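4 Assembling and levelling the Arer table

4.1 Before you start
Read this section through once before opening the fittings bag. The table is supplied with the top and underframe packed separately. Two people are needed to turn it over in step 5.

You will need:
the hex key from the fittings bag
a spirit level
a soft blanket or dust sheet

Note: Leave the top in the room where it will be used for 8 hours before assembly. Timber moves as it adjusts to indoor air, and bolts tightened too early may bind.

4.2 Fitting the underframe
1. Spread the blanket on the floor and lay the top on it, face down.
2. Place the underframe over the threaded inserts. The stamped arrow points to the long edge.
3. Start all the bolts by hand. Do not use the hex key until every bolt has engaged.
4. Tighten the bolts in diagonal order, a half turn at a time, until the washers no longer rotate.

CAUTION: Do not use a powered driver. The inserts will strip, and this damage is not covered by the guarantee.

5. With one person at each end, lift the table clear of the floor, turn it and set it down on its feet. Do not pivot it on one leg.

4.3 Positioning
6. Move the table to its final place. Lift it — dragging will mark a plank floor and loosen the adjusters.
7. Keep the top at least 1000 mm from any radiator or stove.
8. Check that anything standing behind the back edge clears the top and does not bear on it.

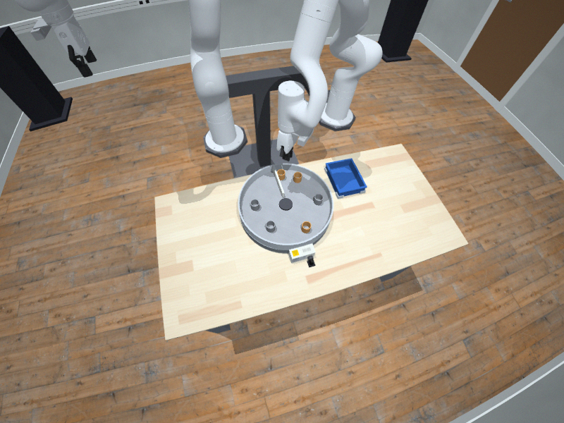 4.4 Levelling
9. Lay the spirit level along the length of the top, then across it.
10. Turn the adjuster under the low corner clockwise to raise it. The maximum extension is 2 mm per adjuster — use packing for larger gaps.
11. Press down on each corner in turn. If the table rocks, repeat step 10.
12. Check the bolts again after one month of use.

4.5 Spare parts
Replacement bolts and adjusters are ordered from the Narnstead parts counter under code 2745. State whether the table has the standard or the Langat underframe.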